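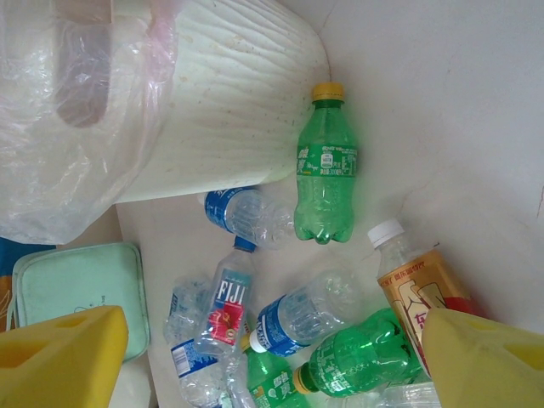
## Grasp scoring, round whatever

26 January 2019

Quick one, I have to be out the door soon.

So the bottle picker. The old scorer ranked candidates on mask area only, biggest blob wins. Fine for one bottle. Terrible for a heap. Clear plastic on clear plastic and the segmenter happily glues two crushed bottles into one long thing with a cap at each end. Then the planner aims for the middle of it. Ugh.

Green ones are easy, always were. Strong color, good edges. It's the clear ones with a blue label that kill me, the mask stops at the label and forgets the rest of the body.

What I changed this week:

- caps get their own class now (Nerea's idea, she labeled 2,784 crops, I owe her lunch)
- one cap = one bottle, split any mask that has 2
- penalty if the grasp line goes under somthing bigger, like a bag or a tub
- blur check on the wrist camera before we trust a mask

The last one is the dumb one. We were running perception while the arm was still settling. Added a wait of 300 ms plus a sharpness threshold, and dropped frames just get skipped.
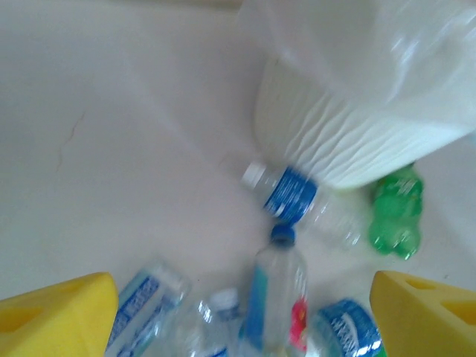 *Wrist cam, fingers open. Big white thing top right is blurred, so this one gets skipped.*

Threshold is 18 right now, picked by hand, probably wrong. Relu wants it per region instead of per image and hes right, but thats a bigger rewrite of the node and I don't want to touch the message types again before Paula merges her branch.

Still open: FIJI bottles. Squarish body, my width estimate assumes round. Will look at it tommorow maybe.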